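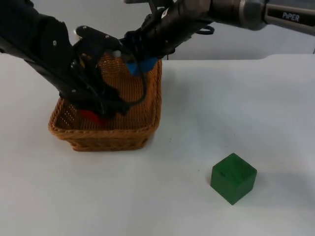

Trudach: receitas de família em texto simples

Bem-vindos, e obrigada pela visita! O Trudach reúne 1.578 receitas de sopas, pães e conservas, copiadas com paciência de cadernos manuscritos de Zeltholm e de Siltamness (as manchas de gordura ficaram de fora, as notas nas margens não). Cada ficha tem até 200 linhas, em UTF-8.
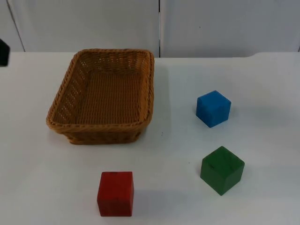 Licença e uso

Copiem, cozinhem e corrijam à vontade, desde que citem a coleção Charvát. As medidas antigas vêm tal como foram escritas, com a conversão em gramas logo ao lado.

Última revisão: 21 out. 2019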